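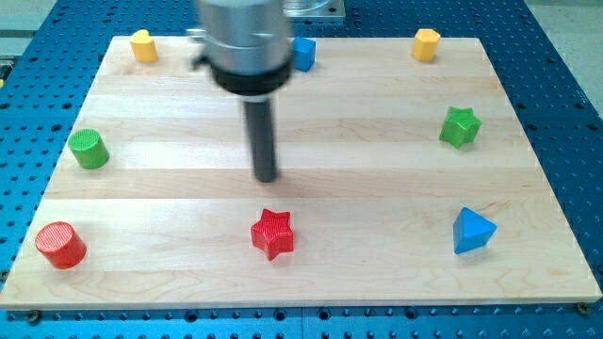 Do you need to be able to read music to join the Wemcombe Community Choir project?

Most of our singers can't, and we teach everything by ear, line by line, with recordings to take home.

5 min read

Call for singers: the Wemcombe river songs project

We're looking for 40 new voices to join us for a big, cheerful, slightly daunting piece of singing this autumn, and we'd love one of them to be yours. Rehearsals start after the summer break and run through to a performance in November at the old corn hall in Clolotbridge. You don't need to have sung in a choir before. You don't need to have sung since school, for that matter!

The piece is called Strachan's Water, and it's a set of songs about the river between Wemcombe and Clolotbridge: the ferry that used to cross at Fliltard, the eel catchers, the winter the mill pond froze, and a very silly one about a runaway pig that the altos have already claimed as their own. Some of the tunes are old ones collected from families along the valley. The rest were written for us by Morven Baxter, our musical director, who has been teaching people to sing in draughty halls for most of her working life and still gets excited when a harmony lands.

Who we're after

Anyone aged 16 or over who lives in the valley, works here or can get here reliably of an evening. We have plenty of sopranos (hello, sopranos, we still want you) but we're short of low voices, so if you're a tenor or a bass, or you've ever been told you rumble, please do get in touch. Lots of people have no idea what they are. Come along and Morven will have a quick sing up and down with you in a side room, door shut, and tell you where you'd be most comfortable. It takes a few minutes and it isn't an audition. We don't hold auditions.

We'd especially like to hear from people who remember the Fliltard ferry, or whose parents or grandparents did. There's a spoken section between the fourth and fifth songs where five members of the choir tell a short story in their own words, and we haven't yet found our storytellers. You can do this as well as singing, or instead of it.

What happens at a rehearsal

We meet in the Wemcombe church rooms, in the evening, from half past seven until half past nine, with tea in the middle. The first quarter of an hour is warming up, which means stretching, humming and making some noises you'd be embarrassed to make at home. Then we learn a song. Morven sings a line, we sing it back, and we keep going until it sticks. Each part gets its own turn, so bring your knitting for when the basses are having theirs.

After every session we send round recordings of each part, sung slowly and then at full speed. People listen in the car or while they're washing up. If you don't use the internet we'll put them on a CD for you, just ask. Printed words are always provided, in large print if you'd like it, and there's sheet music for those who prefer dots on a page.

There will also be two longer rehearsals in the afternoon, one in Wemcombe and one in the corn hall itself so we can get used to the echo. Lunch for both is bring and share. Past experience suggests there will be a great deal of quiche.

What we ask of you

Please try to come to most of the rehearsals. We know that work, children and bad colds get in the way, and missing a few won't matter, but we do ask everyone to be at the final rehearsal and the performance. Let us know if you can't make a session so that we aren't waiting for you.

Have a listen to the recordings between meetings if you can. Ten minutes here and there makes a huge difference, and it means we can spend our time together on the fun bits - the loud parts, the whispering parts, the pig.

What it costs

The full season is £40, which goes towards the hall, the pianist and the printing. You can pay in one go or in instalments. If that's too much at the moment, tell us and you can pay less or nothing, and we won't ask you for reasons or paperwork. Your first session is free whatever you decide, so come and try us out before you hand over any money.

Getting there and getting in

The church rooms are on the level, with a wide door at the side and an accessible toilet next to the kitchen. There's a hearing loop in the main room. You're very welcome to sing sitting down, and many of us do. Parking is on the street, and the 91 bus stops across the road, with a late one back towards Clolotbridge that leaves shortly after we finish. If you're coming from Fliltard there's usually someone with a spare seat - say so on your form and we'll put you in touch.

The corn hall has 179 seats and a proper stage, with a ramp up to it from the left. Every singer gets two tickets for family or friends before the rest go on general sale.

A word for the nervous

If you've read this far and you're thinking you'd quite like to but you probably couldn't, please come to the first session. Sit near the back next to somebody who looks as though they know what they're doing. Mouth the words if you want to. Quite a few of our keenest members spent their first evening hardly making a sound, and one of them is now singing the ferryman's solo.

How to join

Pick up a form from Wemcombe library, the Clolotbridge post office or the noticeboard outside the church rooms. We need your name, a phone number or email address, whether you know which part you sing (a question mark is a perfectly good answer) and anything that would help us make things easier for you. Drop it in the choir box at the library and Morven will be in touch with the rehearsal dates.

If you'd like to tell a ferry story, write "ferry" across the top of the form.

Posted June 18, 2024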